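Lurnness Review
Home > Features > Play and Design

The small kitchen

Toy kitchens have been sold for well over a century and have changed less than the rooms they copy. What a manufacturer chooses to reproduce, and what it leaves out, says a good deal about how we think children understand cooking.

Words: Tharushi Khan

The workshop at Trevangate is on the first floor above a shop that sells floor tiles. Naveed Gondal has rented it for seven years. He repairs and reconditions play kitchens for nurseries, which send them in by the crate, usually in March, before the spring inspections. On the Tuesday I visited, the crates on the landing held ovens, sinks, a hob with one ring missing and a large quantity of loose food.

Gondal sorts everything into three groups. The first is appliances, meaning anything that in a real kitchen would have a plug. The second is tools: knives, spoons, peelers, boards and the blocks or racks that hold them. The third is ingredients. He regards containers as a nuisance, as they belong to all three groups at once and are the first things to be lost.

Appliances are the simplest to date. The general shape of a toy cooker follows the real article at a delay of several years, and the delay is longer for controls than for bodies. A toy may have the rounded casing of a recent model and the dial of one made a generation earlier. Gondal puts this down to tooling. A body moulding is replaced when the mould wears out, but a knob or a button that fits a standard hole can be carried from one product to the next for as long as anyone cares to make it.

Buttons deserve more attention than they get. On a real appliance each one has a separate function and a label. On a toy they are often blank or carry a simple symbol, and they are generally larger in proportion to the body. A button must be pressed by a finger that does not yet have much accuracy, and it must survive being pressed by a fist. Gondal tests them by hand. He presses each one 100 times and listens for a change in the sound. A button that begins with a click and ends with a scrape is taken out, cleaned and refitted.

The rice cooker is a fairly recent arrival in the British toy kitchen. Latifa Abou Zeid, who buys equipment for a group of nurseries on the coast, first ordered one after a parent asked why the home corner had a toaster and a kettle but no means of making rice. She found that it was used more than the toaster. The lid could be opened and shut, a spoon could be put inside, and the contents could be served to several people at a sitting. A toaster serves two.

"The test for me is how many children can be busy with it," she told me. "A cooker with a lid gives you one who fills it, one who stirs and a queue with bowls."

Her nurseries now keep one in each home corner, set on a worktop at a height that lets a three-year-old see over the rim. She has stopped buying the models with sound effects. The batteries ran down within a term, and the staff did not always replace them. 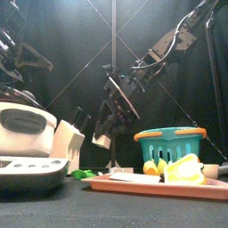

Knives are a more difficult subject. Most catalogues divide them into those that cut something and those that do not. The cutting kind comes with food made in two halves and held together by a fastening, usually hook-and-loop tape or a magnet. The blade is blunt and thick and is pushed between the halves. The other kind exists to be taken out of a block and put back, and for many younger children this is the more absorbing task.

A knife block is a sorting toy, although few are sold as one. The slots are of fixed width and direction. A knife offered at the wrong angle will not enter, and the child has to turn the wrist before pushing. An angled top makes this harder than a flat one, as the hand must approach along a slope. It also leaves the handles leaning towards whoever is using it, which makes removal easier than return. Ruwan Talukder, an occupational therapist who uses play kitchens in his clinic, keeps two blocks on his shelf, one flat and one angled. He starts with the flat one.

Talukder is interested in handles in particular. He measures the thickness of each with a pair of callipers and writes it on the underside of the block in pencil. A handle that is too thin encourages a pinch between finger and thumb. A thicker one requires the whole hand. He wants both in a set, and when he cannot buy such a set he makes one up from odd pieces, many of them supplied by Gondal.

Colour is handled cautiously in this part of the trade. The fashion some years ago was for primaries throughout: red sink, yellow tap, blue oven. The present preference is for white and cream, with black or grey for the controls and handles. Parents are said to like it because it sits quietly in a living room. Abou Zeid is not convinced that children share the preference, but she has no objection either, provided the trays are bright. Her view is that the tray should be the strongest colour on the table. It marks the place where things are put down, and a child who has lost track of a game will look for it.

Trays are the cheapest item in the kitchen and possibly the most useful. A shallow one with a raised edge will stop a tomato from rolling on to the floor, and can be carried by one child or, with more discussion, by two. It can be a baking sheet, a sink, a shop counter or a lid. Skarnex, the firm that supplies most of the trays in the Trevangate workshop, makes a single pattern in several colours and has seen no reason to alter it. The corners are rounded. The edge is high enough to hold and low enough to reach over. Gondal has yet to repair one, as they either survive or split, and a split tray is thrown away.

Food is where the losses occur. A nursery with 30 children may expect to replace a good part of its vegetables each year. Hard plastic pieces last longest but are noisy on a wooden floor. Felt is quiet and can be washed, though not often, and a lettuce leaf in particular loses its shape after the second or third wash. Some nurseries have given up on leaves altogether and use squares of green cloth, which crumple convincingly and serve as spinach, cabbage or a dishcloth according to need.

Janaka Hettiarachchi makes felt vegetables under the name Sultana from a spare bedroom fitted with shelves. She sold 2,000 pieces last year, the greater part of them green. Her peas are sewn into the pod after a request from several customers with younger children. Her carrots are sold with the tops on, and the tops are stitched down along their full length, that being the place where they are pulled.

She does not make fruit. Fruit, in her experience, is bought as a gift and displayed in a bowl, whereas vegetables are bought to be used and come back for mending. She offers mending at a fixed charge and keeps a record of which seams fail. The record has led to two changes in the pattern for leeks.

The question of how complete a toy kitchen ought to be was raised by everyone I spoke to, and they did not agree. Gondal favours completeness. If there is a block it should have all its knives, and a cooker should have its lid, its inner bowl and its spoon. He keeps drawers of spare parts for the purpose and is reluctant to send anything back with a gap in it.

Talukder prefers fewer pieces. In the clinic he sets out one appliance, one set of tools, one tray and a single item of food, and adds more only when those are in use. With too many objects on the table, he finds, the children move things about without beginning to cook. With too few they may begin to argue, although he does not consider this a fault.

Abou Zeid takes a position between the two that is largely governed by cupboard space. Her home corners are packed away every evening at half past five, and whatever is put out has to go back in a box with a lid that closes. The cooker goes in first, then the knife block on its side with the knives removed, then the tray across the top with the food inside it. The knives travel separately in a drawstring bag. She has asked Skarnex whether the tray could be made slightly narrower to suit the box, and is waiting for a reply.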